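Gurmont Robotics Club — Pre-Session Safety Checklist, Table Task Station
Project: Pletis (student demonstration project, plate and fruit task)
Date: Thursday, September 23, 2021
Inspector: Marjorie Sowerby
Student lead: Colton Hiebert
Form revision: March

Mark each item OK, FIX or N/A. Anything marked FIX needs a comment and initials before the session starts. Items marked with an S stop the session until they are closed.

Section 1. Person wearing the hand markers

1.1 Gloves fit and cover the whole hand — OK
1.2 Marker cubes firmly attached to both gloves (S) — OK
Comment: Give each cube a light push from the side. If it rocks, redo the strap. Colton had to redo one before we started.
1.3 Marker faces clean, no scuffs or tape over the pattern — OK
1.4 Cables at the wrist short enough that they can't hook a plate or a chair (S) — FIX
Comment: There is still a loop under one cube and a hanging length at the other. It doesn't reach the table when the hands are up, but it could catch on the plate rim when they come down. Tie both back along the forearm. MS
1.5 Long hair tied back, no lanyards or loose jewelry — OK
1.6 Wearer knows the stop word and has said it out loud once — OK
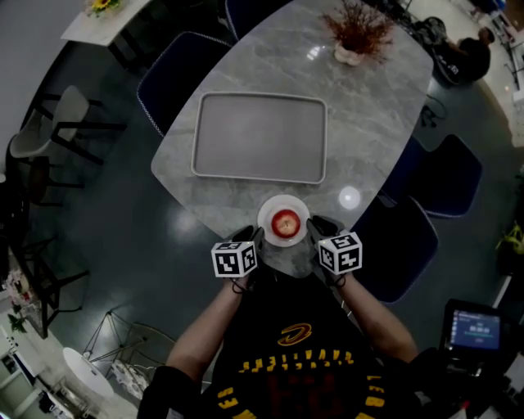
Item 1.4, start position with hands on either side of the plate.

Section 2. Table and props

2.1 Table steady, does not rock when leaned on — OK
2.2 Only the props on the task sheet within reach — OK
Comment: The task sheet allows the plate, the apple and the tray. The vase may stay if it is at the far end. It is top heavy with the dried branches in it, so don't let it creep forward.
2.3 Plate free of chips and cracks — OK
2.4 Apple is fresh and not sticky — OK
Comment: Change the apple every session. Last spring we kept one too long and it left juice on the gloves.
2.5 Glare on the tabletop checked from the wearer's side — FIX
Comment: Ceiling light shows as a bright spot to the right of the plate. Not a safety problem, but the Sequeira tracking notes ask us to write it down. Try moving the plate a hand's width first.
2.6 Chairs pushed in or moved off on the working side — OK
Comment: One chair is closer to the wearer's right hand than I would like. Passed because there was room to step back. Move it next time.

Section 3. Floor and walkways

3.1 Cables on the floor bundled and out of the walking path (S) — FIX
Comment: There is a bundle on the floor on the right side of the table. Push it in against the table or run it under a cover. Colton closed this at 16 minutes past the hour and I checked it. MS
3.2 Bags and cases away from the doorway — FIX
Comment: If you need to unpack on the floor, do it by the wall. This is the third week for this one.
3.3 Floor dry — OK
3.4 Exit clear and door opens fully (S) — OK
3.5 Plants, stools and side tables back from the working area — OK

Section 4. Robot platform and grippers

4.1 Emergency stop tested before power goes to the arm (S) — OK
4.2 Jaw pads seated, mesh not torn or lifting at the corners (S) — OK
Comment: Run a finger along the mesh with the power off. The old Flider pads used to peel at the inside corner, so check there first.
4.3 Cable between the jaws has slack and is not pinched at full close (S) — FIX
Comment: The white cable with the small connector block runs right across the gap. Open and close by hand at low force and watch it through the full travel. Do not run at speed until it is rerouted.
4.4 Marker board next to the arm upright and tight — OK
4.5 Pole and clamp behind the marker board tight — OK
Comment: A quarter turn by hand is enough. Do not use the wrench on it.

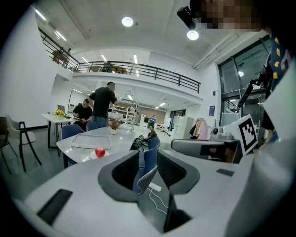

Gurmont, September

4.6 Line of sight from the platform to the tray and plate — OK
4.7 People seated or working near the table told before the arm is powered (S) — OK
Comment: Say it loudly enough for the back of the room and the balcony. People up there can't see the status light.
4.8 Laptops and drinks kept off the task table — OK

Totals for this sheet
Stop items open at first pass: 1.4, 3.1, 4.3
Open at second pass: 4.3
Session held to hand markers only until 4.3 is closed. The arm stays powered down.

Follow-up
Colton to reroute the jaw cable and bring the spare ties from cabinet 7.
Marjorie to recheck 4.3 and sign on sheet 17.

Signed: M. Sowerby, C. Hiebert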